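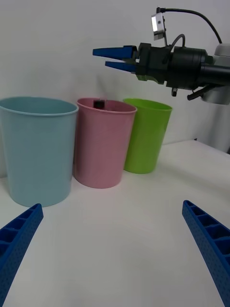 Two years is a long time to wait for a pharmacy to answer its own phone, as one Warnitz customer put it in a comment card left at the counter, adding that she had learned the hold music well enough to hum it at the dentist.

Her card is now taped up in the dispensary, next to the fire exit plan, and it is read more often.

Press release
March 2018
By the Bevik Pharmacy press desk

BEVIK PHARMACY STARTS REFILL REMINDERS AND A PHONE LINE THAT RINGS

Bevik Pharmacy, which has filled prescriptions in Warnitz and Zarkodthorpe for 42 years, is introducing a refill reminder service called Alva. It works by text message or, for customers who regard their cell phones as something to keep in a drawer, by an old-fashioned call at home.

Customers who sign up will hear from us a week before their medicine is due to run out. They can reply YES to have the refill prepared, or NO to be left in peace. Replies such as "who is this" have been tested at length by our own relatives and will be passed to a member of staff.

Alva went on trial at the Zarkodthorpe store in December with 100 customers, most of them taking daily medicine for blood pressure or thyroid trouble. By the end of the trial, 16 had asked us to switch from texts to calls, and one had asked us to stop calling during his favorite quiz show. Both requests were reasonable and both were granted. Customers can now choose the time of day they prefer.

The phone line has also changed. Calls to either store used to go through a menu with more options than we had employees. There are now 2 choices: refills, or everything else. The hold music has been retired.

A few things stay as they were. A reminder doesn't replace a prescription, and if yours has no refills left we will still need to hear from your doctor before we can give you anything. We can ask the doctor's office for you, but we can't make it answer quickly – we have tried. Medicines with special rules on early refills will be handled one at a time, at the counter, by a pharmacist.

Please don't change your dose because a text arrived early or late. If you have more tablets left than you expected, or fewer, bring the bottle in and we will go over it with you. The talk is free, and there is a chair.

Signing up takes one form, printed on both sides, available at both stores. Family members who pick up medicine for someone else can be added with that person's written permission. Customers who would like to go on exactly as before need do nothing at all, and we expect this to be the most popular option in Warnitz.

There is no charge for Alva. Your phone company may have its own views on text messages.

Questions from the press can be left at the counter of the Warnitz store or put to us on the phone line, under "everything else."

Sign up for our newsletter. We will send it when there is news. You can unsubscribe at any time.

Recent items
Warnitz store: new parking spaces, same potholes
What to do with leftover medicine
Flu shots in Zarkodthorpe: walk in, sit down, roll up
Reading glasses moved to where you can see them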